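Skukura (card game betting)

Skukura is a trick-taking card game for two to four players, played with a stripped deck and wagered on, in its organized form, by people who are not playing it. It is best known outside its home region as the subject of a small but stubborn online betting market, which grew up around the annual Burkureo tournament and has at several points been larger than the tournament itself.

Origins

The game is usually credited to Ľudovít Bartoš, a typesetter who wrote down the rules on the back of a train timetable. Bartoš claimed he had only recorded what his uncles played. His uncles, interviewed later by a local paper, said they had never heard of it. The oldest printed rules agree with Bartoš on scoring and disagree with him on nearly everything else, including the number of cards.

Early play was for small coins and occasionally for firewood. Side bets among onlookers were common enough that the first club rulebook devotes more pages to spectators than to bidding. One clause, still in force, forbids an onlooker from sighing during the final trick.

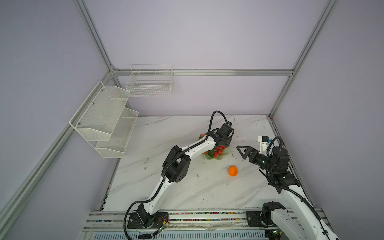 Filed under: Rules and betting formats

A standard match is played to 15 points. Each hand opens with a bid, and a player who fails to make the bid loses double its value, a penalty known as "the roof." Partnerships are allowed in the four-player game but dissolve if either partner reaches 14, at which point the two become opponents and generally stop speaking.

Bookmakers offer three main markets. The match winner is self-explanatory. The roof line asks how many failed bids a match will contain, and draws most of the money from people who know the players personally. The last-card market, on the suit of the final card played, has been described by the statistician Nusrat Kazmi as "a coin toss with extra paperwork." It remains the most popular bet with newcomers.

In-play betting arrived with the site Flondier, which began streaming matches on a delay so long that the results were often posted on the club door before the first hand was shown. The delay was shortened after one customer, who lived across the street from the club, enjoyed an unusually good January.

The Burkureo tournament

Burkureo started as a weekend gathering with 800 entrants by its own account and considerably fewer by anyone else's. Entry is open, seeding is by lottery, and the winner receives a cash prize of 3,000 along with a brass ashtray that must be returned.

The most discussed final in its history was between Natália Koubek and Joni Kemppainen, and lasted from early evening until 4:20 in the morning. Koubek failed five consecutive bids, recovered, and won on a hand she later admitted to having misread. Bookmakers who had set the roof line at six paid out heavily. Kemppainen asked for a rematch and was granted one the following year, when he lost in a quarter of the time. 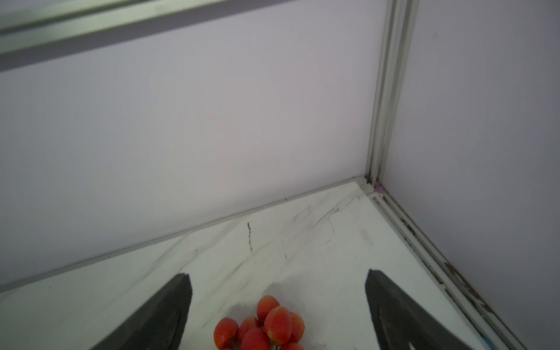
Koubek retired from competition soon afterward and took up setting odds, a move that players regarded as desertion and bookmakers as a hiring mistake. Her lines were generous to underdogs, whom she tended to like.

Regulation and disputes

The governing club, Zelenák, licenses tournaments and keeps the official ratings. Its system starts every new player at 1,395, a number nobody at the club has been able to explain. A proposal to round it up was defeated on the grounds that existing players would feel cheated.

Integrity rules are brief. Players may not bet on matches they appear in, and referees may not bet at all. The rules were silent on relatives until the case of Natália Čierny, whose entire family turned out to have backed her opponent. An inquiry found no wrongdoing, only a lack of confidence. Čierny won the match and, according to the published findings, did not attend dinner.

Variants

Short Skukura drops the bidding and is popular online, where matches rarely last longer than a few minutes. Purists consider it a different game. Blind Skukura, in which the first bid is made before looking at the cards, is banned at licensed events but produces much the same results as the standard version at beginner level.

See also: Trick-taking games; Fixed-odds betting; Roof (card penalty)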